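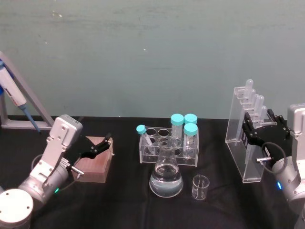
What is a test tube made of?

Most test tubes are made of glass, usually either plain soda-lime glass or the tougher borosilicate kind, and plenty of others are made of clear plastic.

Test tube

A test tube is a narrow tube, open at the top and closed at the bottom, used for holding, mixing or heating small amounts of stuff. I've been writing entries on lab supplies for this site for a few years now and this is the one I get the most mail about, so I've gone back and filled it out a bit (thank you to Nuanchan Somboon for marking up the old version in green pen!).

Shape

The classic tube has a round bottom. A round bottom is easier to rinse out, and there are no sharp inside corners where the glass gets stressed when it's heated. The drawback is that it won't stand up on a bench, so you need a rack, and I have lost more than one tube to thinking I could lean it on something for a second. Flat-bottomed tubes exist and are usually sold as vials or specimen tubes. Tubes with a pointed bottom are mostly for use in a centrifuge, where you want the solids to pack down into a small space.

The top can be plain or flared out into a little lip. People argue about the lip. It helps with pouring, and it gives a clamp something to catch on if the tube starts to slide, but a plain rim takes a push-on cap much better. Tubes meant for growing bacteria are generally plain for that reason and are called culture tubes. I like a lip myself, probably out of habit.

Glass

Soda-lime glass is the everyday glass of windows and jam jars. It's cheap and fine for anything at room temperature. Heat it quickly, though, or cool it quickly, and it's likely to crack.

Borosilicate glass has boron oxide mixed in with the silica. It swells much less when it gets hot, which means one part of the tube can be a good deal hotter than another without the whole thing splitting. It was developed in Germany in the late 1800s and took over a lot of lab work after that (and a lot of baking dishes too, but that's another article). It can still break from a bad enough shock. Taking a tube straight from a flame to cold water is asking for trouble with any ordinary glass.

Plastic

The two you'll run into most are polystyrene and polypropylene. Polystyrene is very clear and quite brittle, and acetone will ruin it. Polypropylene is cloudier and a bit bendy, and it stands up to a lot more chemicals. It can also go through an autoclave, and polystyrene can't. Neither one belongs anywhere near a burner.

Test tube or boiling tube?

A boiling tube is a wider, bigger test tube, made for heating liquids hard. The extra room matters because liquid in a narrow tube can "bump", where a bubble of steam forms low down and throws everything above it out of the top. That's why every chemistry teacher I ever had went on and on about pointing the open end away from people. Somkiat Meesuk, who taught me, kept his tubes no more than a third full for heating, and I still do it his way.

Cleaning

Rinse right after use, if you can. Dried-on residue is a pain. A bottle brush with a tuft at the end does most jobs, with warm water and a little detergent, then a last rinse in distilled water and upside down on a rack or pegs to drain. Go easy with the brush! The wire tip can knock the bottom clean out of a thin tube, and scratches weaken the glass. Anything chipped or starred should go in the broken-glass bin.

Other uses

People keep spices in them, and single flowers, and saffron is often sold in something very close to one. They're also good for rooting cuttings.

See also: Beaker; Boiling tube; Centrifuge tube; Culture tube; Test tube rack

Last revised 1 Jan 2018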